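Folding and Storage Questions – Torthorpe Clothing Exchange

How should I fold a shirt before I drop it off?
Lay it flat on a table, bring the sides in and fold it into a rectangle. It does not have to be perfect. We refold everything before it goes on the shelf.

Do you take jackets and other outerwear?
Yes, up to 3 per visit.

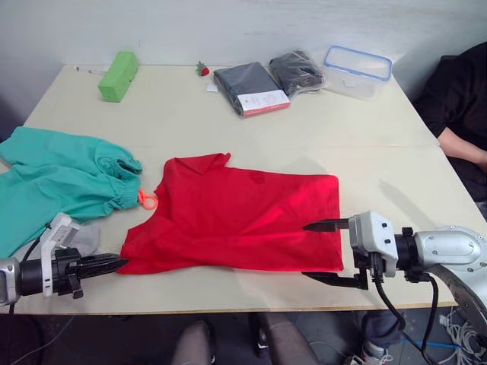
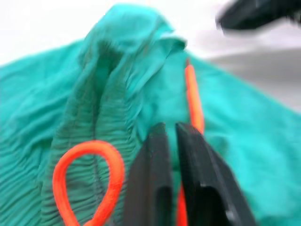
Elastic is the part of a garment we check most closely. Stretch each gathered section gently and let it go. If it stays slack, put the item in the repair bin. Thin fabric with shirred panels, like the teal piece, should be folded loosely – hard creases across the gathers are slow to drop out. Pull any cords straight and tuck them inside the fold. A plain shirt like the red one can be stacked up to 12 high.

Can I bring a full bag?
Bags hold 40 items at most. Please leave them untied.

When do you switch to winter stock?
October.

Who do I ask about repairs?
Kyriaki Stefanou, at the Nostbridge desk.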